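Last updated: Oct 7, 2026
5 min read

Paltetti hand grippers: a review after a season of bed making

I manage housekeeping for Brurmont, a guesthouse with 20 beds over two floors, and I have wanted to write this up since May, when the Paltetti grippers arrived. I like them a lot. I like what they have done to our days even more, and that part takes longer to explain.

The Paltetti is a gripper you hold in your hand and work like a pair of big, well-mannered tongs. You pick up a sheet, a towel or a pillowcase with it, and it records how you did that. The recordings go to Kistach, who are teaching a robot arm on a cart to strip beds and sort linen. So we are the teachers. We were sent a set of five, plus charging stands and a very thick binder that I have read twice (I enjoy a binder).

First, the handling. It's lighter than I feared, and the balance sits close to the wrist, so you can reach over a bed without your forearm shaking. The ridged pads are the best thing on it. They hold fleece, terry and thin cotton without snagging, and they let go when you want them to — you'd be surprised how many tools fail at the second half. On a heavy quilt you need to take a good fold of fabric before you lift, or the corner slides away from you.

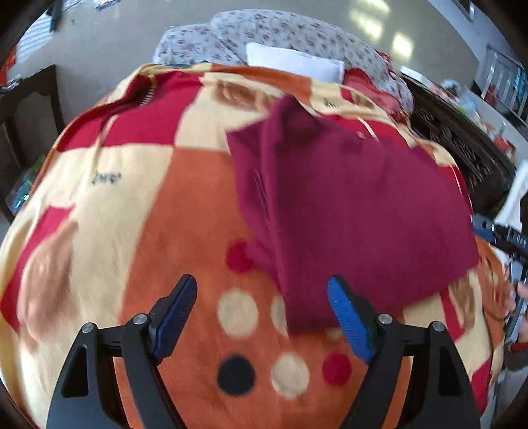
The trigger took me 16 beds to get right. Pieter Visser, our longest-serving housekeeper, had it in two, and he has been unbearable ever since. He showed the rest of us his way of doing it: pinch slowly, wait a moment, then lift. Kistach asked if they could put that in the next edition of the binder, and they did, with his name on the page!

That brings me to the people side. When the owners announced the project, the break room went very quiet. Tyson Vachon asked straight out whether we were training our replacements, and he deserved a straight reply. We got it in writing: no cuts in hours while the cart is being introduced, and recording time paid at a higher rate. I'd tell any workplace to settle this before a single box gets opened.

The cart now does the stripping on the ground floor. It is slow. It leaves pillowcases behind and gets muddled by throws, and somebody has to check every room after it. But the lifting and tugging at the end of a shift, the part that wrecked our shoulders, has gone down a great deal. Tyson runs the cart most mornings and fixes its mistakes, and he has moved up a pay grade for it. He still thinks we should get a share if Kistach sells what it learned from us, and I think he has a point.

My complaints are small. The charging stand is fussy about angle. There is one hand size, and two of my team find the grip too wide after 20 minutes. We also tried the Koster gripper for 18 days before choosing, and its softer handle was nicer, though its pads slipped on anything silky.

Would I order them again? Yes, gladly, and I'd ask for a smaller grip in the same box. We start recording bath mats next, and Pieter is already practicing.

Contact | © 2026 Brurmont Housekeeping Notes | Back to top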